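Foro Mudanzas y vida fuera > Alquileres > Fianza en Zerkthorpe: ¿me la quitan?

catinca_chiriac
18 feb 2025
Hola a todos, estoy que trino. Dejé el piso en agosto y la agencia (Stanciu) me sigue reteniendo 200 de la fianza por "limpieza de moqueta". ¡Pero si la moqueta ya era gris cuando entré! Llevo no sé cuántos correos, siempre con el número de expediente 2227, y me contestan con la misma plantilla.
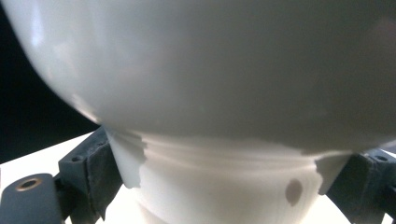 Lo que más me fastidia es que el inventario de entrada lo firmé deprisa, con las maletas en el pasillo – ya sé, ya sé. ¿Alguien ha reclamado y le ha salido bien?

pacorro_181
Yo reclamé en Istbridge y me devolvieron todo, pero tardaron una barbaridad. Pide la factura de la limpieza. Si no hay factura, no hay descuento.

Merche_norte
Pues no estoy de acuerdo, Paco. A mí me mandaron una factura de Jaleck hecha deprisa y corriendo y tuve que tragar. Lo que vale es el inventario, y si lo firmó, mal asunto.

pacorro_181
Tragaste porque quisiste, mujer. Una factura con fecha posterior a la queja se discute.

catinca_chiriac
Gracias a los dos, no os peleéis :) Esta tarde me pongo con la carta, esta vez certificada.

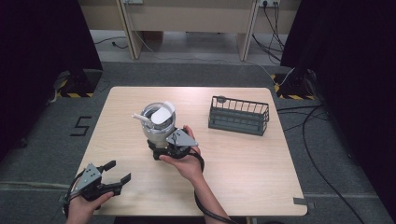
Voy a pedir la factura y también copia del inventario, que el mío se perdió en la mudanza. ¿La dirijo a la agencia o al dueño?

Merche_norte
A los dos. Y guarda el resguardo – yo perdí el mío y vaya disgusto.

pacorro_181
Al dueño, que es quien tiene el dinero.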